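Home | Syllabus | Handouts | Readings | Contact

Work and Automation – Handout 6
Nov 24, 2023
Esperanza Haverford

Picking up where we stopped. Last time was warehouses, this time outdoor grounds work. Main case is Gusutmont, the grounds contractor. Waterfront promenade, paved, long straight runs. Sweeping and washing used to be two crews on foot with brooms, barrows and one ride-on. Since June the company runs Teltetti sweepers, self-driving, with a person assigned to each shift to mind them.

Read the Lebrun interview before the seminar. Skim the Vestergaard chapter, only the part on task lists.

Terms you need

Task – one piece of work you could write on a card. Empty the bin. Clear the drain.
Job – the bundle of tasks a person gets paid for.
Residual work – what is left over for people once the machine has its share. Often the awkward bits.
Minding – watching a machine, stepping in. Looks like idleness from outside, which causes trouble with managers (see below).

What the work is, before and after

Before: walk the length, sweep to the curb, lift leaves off the grates, hose, report damage. Pace set by the crew. Gwenaël Lebrun, crew lead, says they knew the surface by foot, where water sat, which slabs got slick.

After: machine does the open middle. People do edges, grates, the foot of the railings, anything on a wet day the machine flags and stops for. Pace set by the alert on the handset. The company logged 478 stops in the first season. Most cleared by a person in under a minute, but you have to be there, so you can't realy go off and do something else. Keep this point, it comes back in the essay question.

Wet days matter the most for this case. Paving shines, puddles hold in the patched spots, leaves and litter stick down. Lebrun: "Dry day I am a passenger. Rainy day I am the whole crew."
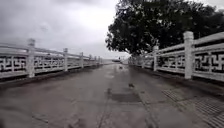
Does a sweeper that handles the easy stretch make the remaining work easier for the people on the crew?

Mostly it makes it denser. The easy stretch was also the rest period, walking and pushing a broom with your head free. Take it out and the shift is drains, edges and alerts back to back. Fewer hours of sweeping, more bending and kneeling per hour.

Pay and grading

Old grade: grounds operative. New grade: grounds technician, one step up, after 46 hours of training. Sounds fine. But the technician grade has fewer posts, and the operatives who weren't picked went to other sites. Szabolcs Szekeres (union side) argues the raise was paid for by the missing posts. Birdie Pennington (company side) argues turnover was high anyway and no one was laid off. Both can be true, work out how.

Who gets to change the route? At first only the supplier. Crew sent in notes, 1,114 of them in the end, very few acted on. Then the crew got a login and could draw no-go zones themselves. Complaints dropped. Compare Zostby, where the crew still has no login – see reading list.

For next time

– Pick a job you have done. Write the task list, 15 minutes, no more.
– Mark what a machine could take. Then mark what was restful.
– Bring it on paper, we swap in pairs.
– Ruiz-Ortega case is optional but usefull if you are writing on grading.

Essay outlines by email to me. Late ones go to the bottom of the pile.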